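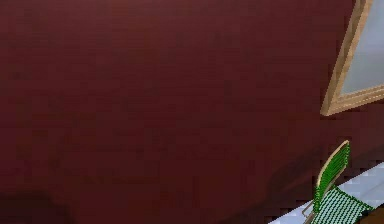
Title slide. Dark red wall, chair down in the corner.

Paint talk – Trarwood library series, 2/13/22
Notes for me, not a handout

Start on time even if people still finding seats. 40 min talk, then questions.

OPENING
Say hi, say thanks. Phones off please.
Ask for hands – who has painted a room a dark color? Who painted it back within a year? Wait for the laugh, move on.
My own story, keep it short: dining room on Macaraeg Street, first house. Wanted deep red. Bought the cheapest gallon, no primer, white walls underneath. Four coats and it still looked like tomato soup. Gave up and ate in the kitchen until spring.
So tonight: how to pick a dark color, how to get it on the wall, how to live with it. Trim only if time.

SLIDE 2 – WHY PEOPLE GET SCARED OFF
"It will make the room small." Heard this from my mother, my sister in law, the guy at the paint counter. Sometimes true. Mostly the room was small already.
A small room with one little window is never going to be bright. White in there goes gray by 3 pm. Dark color at least looks like you meant it.
Where I would not do it: laundry room, anywhere you sew or sort socks. Navy and black socks. You'll hate it.

SLIDE 3 – PICKING THE RED
Red is the hard one so spend time here.
Reds lean orange or lean blue. Orange ones get loud under a warm bulb. Blue ones (wine, plum, burgundy) calm down at night.
Go browner than you think. The chip that looks like mud in the store looks rich on four walls. The chip that looks perfect in the store – too much.
Test boards. Poster board, two coats, as big as you can carry. Move it around the room. Look at it at breakfast and again with the lamps on.
Don't paint samples right on the wall!! The edges show through later. (Story of the square behind my bookcase, if they seem awake.)

SLIDE 4 – SHEEN
Flat hides bumps. Flat also shows every hand that ever touched it.
Eggshell for most people. Satin in a hallway with kids.
Dark plus shiny = every patch and roller line in the house. Old plaster people listen up.
Burnishing – explain. You rub a mark on dark flat paint and get a shiny spot. Can't wash it out, have to repaint corner to corner.

SLIDE 5 – PUTTING IT ON
Pass around the rollers here. Start at left side of room so they come back to me.
- Wash the wall. Really.
- Fill, sand, wipe the dust
- Gray primer under deep red. NOT white. Ask the store to tint it, most will
- Mix all your cans together in one bucket so the color matches
- Cut in one wall, roll that wall, then go to the next one. Don't cut in the whole room first
- Keep a wet edge, don't go back over stuff that's half dry
- First coat will look awful. Everyone calls me after the first coat
- Wait the full time on the can before coat two

Cost: my last job was the front hall and stairwell in the Zivudau building, 2431 square feet of wall and I tracked every receipt. Paint and primer came to 841 dollars. Budget was 1000 so there was money left for decent brushes. Somebody will ask about labor, it was me and my weekends.

SLIDE 6 – LIGHT
Two or three lamps beat one ceiling fixture. One ceiling light gives you gloomy corners.
Bulbs: warm, not the yellowest. Buy one, try it, then buy the rest.
Dark walls eat light so go up a size in brightness.
Shadows get soft on a dark wall, edges sort of melt. I like this. Some people don't, fine.

SLIDE 7 – WHAT GOES WITH IT
Wood, old brass, cream. Cream not bright white, bright white next to burgundy looks like a candy cane.
Ceiling – skip unless they ask. If they ask: pale pinkish cream, trust me
Rugs can be busy. Curtains plain.

SLIDE 8 – TOUCH UPS
Save a jar, label it with room, date, sheen. Mine said "red" and I had three jars that said red.
Small brush, thin coats, feather teh edges. Touch ups on dark paint show more after a year, the wall fades and the jar doesn't.

QUESTIONS
Likely ones: can I go over wallpaper (I wouldn't), how long does the smell last (open windows), what about bathrooms (yes if the fan works).
If someone brings up lead in an older house – stop and do that properly. Test kit before any sanding. Point to the flyer on the back table.

Room has to be clear by 8:30. Get rollers back, count them. Take the extension cord home this time.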